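빨래를 개지 않는 사람의 집

가브리엘레도 아니고 기젤라도 아닌 이름으로 그를 부르는 사람은 이제 없다고 했다. 기젤라 게를라흐(Gisela Gerlach), 가사 노동의 역사를 쓰는 사람이다. 신간 원고 때문에 밤을 새웠다면서도 약속 시각보다 2분 먼저 화면에 나타났고, 인사보다 먼저 커피 얘기를 꺼냈다. 커피가 맛이 없다는 얘기였다.

그의 새 책은 빨래에 관한 것이다. 19세기 공동 빨래터에서 시작해 아파트 다용도실에서 끝난다. 왜 하필 빨래냐고 묻자 그는 한참 안경을 닦았다.

"요리는 책이 너무 많아요. 청소는 쓰다 보면 제가 우울해지고요. 남은 게 빨래였습니다. 학문적 동기를 기대하셨다면 죄송하네요."

원고는 첫 편집본이 2,314장이었다. 출판사 로테(Rothe)의 담당 편집자 토온 코펜스는 그 파일을 받고 사흘 동안 답장을 하지 않았다고 한다. 나흘째 온 답장은 한 줄이었다. 비누 얘기를 줄여 달라는 것이었다.

"비누만 70쪽이었거든요. 저는 그게 제일 재미있는 부분이라고 생각했어요. 지금도 그렇고요. 잿물의 농도를 혀로 확인하던 사람들 얘기를 어떻게 뺍니까?"

뺐느냐고 물었다.

"뺐죠. 계약서에 분량 조항이 있더라고요."

게를라흐가 책에서 가장 공들인 대목은 세탁기가 들어온 뒤의 이야기다. 기계가 생기면 시간이 남아야 하는데, 그가 모은 가계 일기 속 여자들은 좀처럼 쉬지 못한다. 일주일에 한 번 갈던 침대보를 두 번 갈고, 한 번 입은 셔츠가 곧장 바구니로 간다. 예전에는 솔로 털어 다시 입던 옷이다. 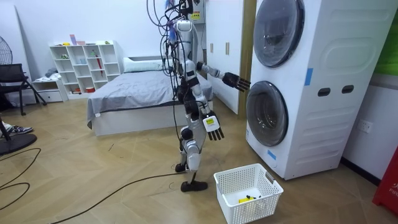

"깨끗함의 기준이 기계를 따라 올라간 겁니다. 그런데 그 기준을 누가 올렸느냐고 물으면 다들 이웃을 가리켜요. 이웃은 또 그 이웃을 가리키고. 일기를 읽다 보면 골목 끝까지 가게 됩니다. 골목 끝 집에는 시어머니가 살고 있고요."

건조기 얘기가 나오자 목소리가 조금 높아졌다. 어린 시절을 보낸 바르크몬트의 공동주택에는 마당에 빨랫줄이 있었고, 집집마다 너는 요일이 정해져 있었다. 그의 어머니는 평생 요일을 어긴 적이 없지만, 남의 요일을 어긴 사람의 명단은 외우고 있었다.

"빨랫줄은 신문이었어요. 누가 아이를 낳았는지, 누구네 남편이 돌아왔는지 다 보였죠. 건조기가 그 신문을 폐간시킨 셈인데, 솔직히 구독하고 싶었던 사람이 몇이나 될까요. 저도 지금은 건조기를 씁니다. 향수는 원고료가 나올 때만 느껴요."

책에 실린 일기 중 상당수는 아닉 페롱의 집안에서 나왔다. 페롱의 할머니는 장부 옆 여백에 날씨와 빨래 양, 그리고 남편에 대한 짧은 평을 적었다. 게를라흐는 그중 하나를 외우고 있었다. "비. 시트 넉 장. 그이는 또 도움이 되려고 했다."

남편들에 관한 장은 따로 없느냐고 물었더니 각주로 충분했다고 답했다. 이 농담은 여러 번 해 본 것 같았다.

비판도 있다. 잡지 《아라흐》에 서평을 쓴 후이 아기아르는 이 책이 중산층 가정의 기록에 지나치게 기대고 있다고 지적했다. 일기를 쓸 틈이 있던 사람들의 빨래만 남았다는 것이다. 반박을 기대하며 읽어 주었는데 게를라흐는 고개를 끄덕였다.

"맞는 말이에요. 남의 빨래를 해 주던 사람들은 밤에 일기를 쓸 힘이 없었으니까. 세탁부 조합의 회의록을 찾기는 했는데, 대부분 석탄값 얘기예요. 그걸로 다음 책을 써 보려고 합니다. 토온한테는 아직 말하지 마세요."

말하지 않겠다고 약속했지만, 기사로 나가는 것까지 막지는 않았다.

마지막으로 본인은 빨래를 어떻게 하느냐고 물었다. 그는 화면 밖을 한 번 돌아보더니, 빠는 건 좋아하고 너는 것도 할 만한데 개는 일은 몇 해 전에 그만두었다고 말했다. 마른 옷은 의자에 쌓아 두었다가 위에서부터 입는다. 의자는 두 개다. 손님이 오면 하나를 치운다.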